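Asociación Menduveo > Vida asociativa > Actas
Categoría: Reuniones de socios

Acta de la reunión de noviembre

Se abre la sesión a las 19:10, con Stela Mocanu en la presidencia y Dorin Cozma tomando nota. Asisten también Anca Voicu, Iulian Nistor y Sebastian Husar, a quien damos la bienvenida con mucho cariño después de tantos meses fuera (¡se te echaba de menos, Sebastian!).

Se lee y se aprueba el acta anterior, con una corrección de Anca: el coro ensaya en la sala Pascu y no en la de arriba, como se había escrito por despiste.

Iulian presenta las cuentas del concierto de otoño. Se vendieron 182 entradas y, pagados el alquiler del piano y los carteles, quedan 243 euros, que se acuerda guardar para partituras. Stela pide que conste el agradecimiento a todas las familias que ayudaron a recoger las sillas hasta bien entrada la noche.

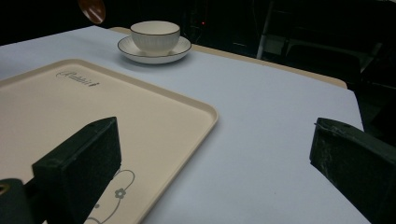

Sobre el repertorio de invierno se habla largo y tendido. Sebastian propone cinco villancicos a cuatro voces; Anca teme que a los tenores se les haga cuesta arriba y prefiere empezar por dos y ver cómo suenan. Así se aprueba, con la abstención de Iulian, que es tenor.

En ruegos y preguntas, Dorin recuerda que faltan carpetas por devolver. Se levanta la sesión a las 20:45.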